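**Julter hand-held gripper, two weeks in**

The Julter is sold as the quick way to gather examples for a learning system. You do the job by hand with the gripper, the camera records it, and the model is meant to pick it up from there. Pitkänen's brochure promises 200 usable examples a session. We kept 61 on our best day.

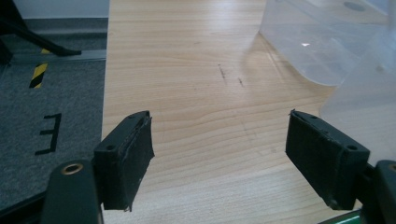
Most of the losses were dull ones. Tracking dropped out when I turned my wrist quickly, and the software only says so once you export. The trigger is stiff too, and after 30 goes my grip got lazy, so the later examples teach something different from the early ones. I don't see how more of those helps anybody.

The finger pads bother me as well. Ours are ragged along the edges, and spares come only as a full set. Will a model trained on worn pads cope with fresh ones? Pitkänen's support sent me a link to the brochure.

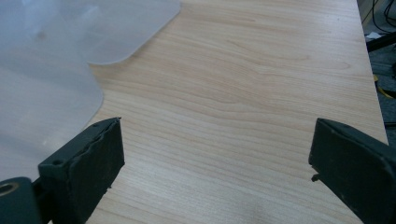

Roya Azimi thinks I'm being unfair about the numbers: she would take 61 clean examples over any brochure figure, and says the export check caught faults her old Droro let through.

Fair enough on the export check. I'd still rent before buying. 2 stars.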